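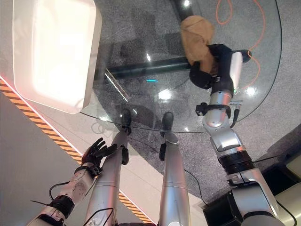 Obsa Belay has been mending clocks for 28 years, and he still puts the kettle on before he opens a case. "You want to be sitting down and in no hurry," he tells me, hunting along the shelf for a second mug. "If I'm cross about something, I leave the clock alone and go and do the invoices."

His workshop is at the back of a row of shops in Coltcombe, two doors along from the chemist, and on the morning I visit there are mantel clocks ticking on every side of us, all slightly out of step. I ask whether it drives him mad. He has to stop and listen before he can answer. "I only notice when one of them goes quiet. Then I look up, like you do when the fridge stops humming."

He came to the trade by way of a broken alarm clock, when he was 10 and living over his uncle's grocery in Fakwood. His uncle said he could have it if he could make it go. "I couldn't, of course. I had springs all over the bed! But I kept the pieces in a biscuit tin, and years later, when I was learning properly, I got it out again and there was a bit missing. It must have gone up my aunt's hoover." He laughs for quite a long time at this, and then shows me the tin, which now holds clock keys.

Most of what comes in is worth very little in money, and he is careful to say so before anyone pays him. A woman from Minance brought a kitchen clock last winter that had hung over her mother's cooker, so thick with grease that the hands had stuck fast at twenty past four. "It would have been cheaper to buy her a new one every year until she was ninety," he says. "I told her that. She said, fine, when can I pick it up?" It took him eight evenings, and she sent a fruit cake as well as the cheque.

We talk for a while about oil, a subject on which he has a good many opinions. People use too much of it, they use the wrong sort, and they will squirt it in through the back without taking anything apart. "It feels like being kind to the clock. Then the dust sticks to it and you've made a sort of grinding paste." If yours has started losing time, he would sooner you checked that the shelf was level and then left it be.

He is 60 in April and has no plans to stop, although he has given up church towers on account of the ladders. On Saturdays he is teaching his niece, who has steadier hands than his and plays the radio too loud. She is working on a carriage clock at present, and he has promised her he won't touch it.

"I did have a little look last night," he says, lowering his voice, though she isn't in. "She's doing it very nicely."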